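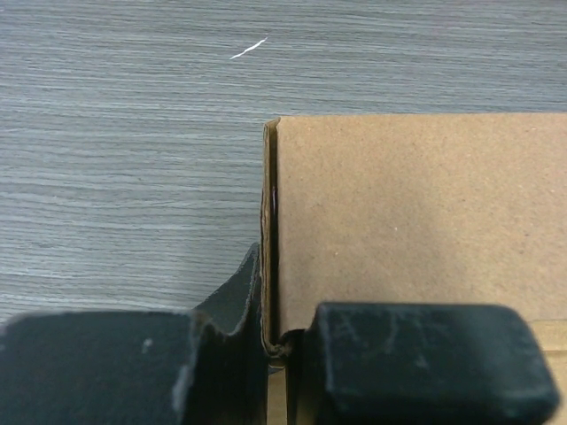 *Page last changed: Tue 21 April*

### 4.2 Looking after the Lavstead cell

We have grown rather fond of the fingers on this cell, scuffs and all – the pads are swapped after 300 grasps on cardboard, and thin box walls show up a tired pad sooner than anything else we handle.

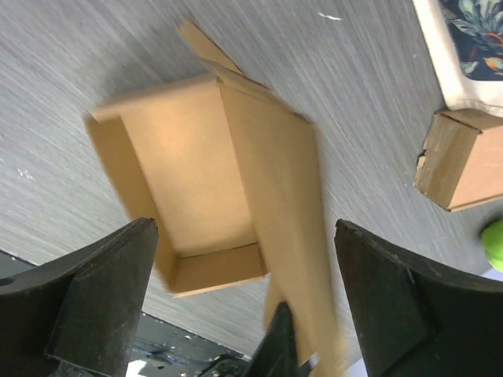 **Figure 6.** Wrist view of the open box with its long flap in motion.

Before each session we open the jaws fully over bare table and look at both tips and rims from the wrist camera, which takes a minute or two and has spared us plenty of puzzling later on.

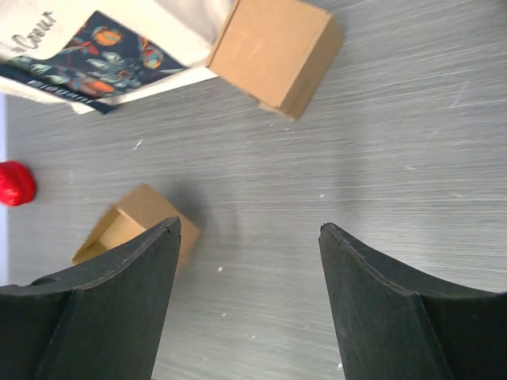

### 4.3 Cables and reach

Both arms work over the same open box (Figure 6), so the purple cables need enough slack to follow the grippers across the table. We check the loops by hand every 60 runs, and happily so.

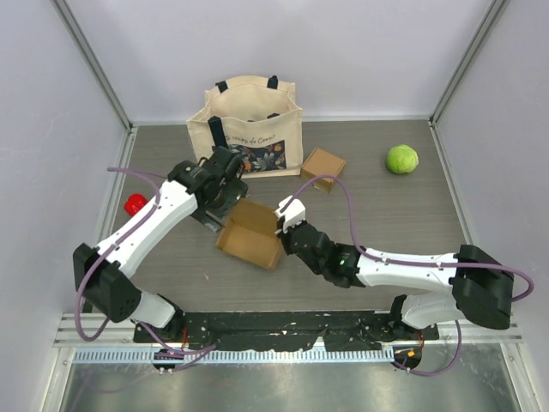

### 4.4 Recalibration

The wrist cameras were last recalibrated in November, using the Clalleck routine with 21 poses per arm.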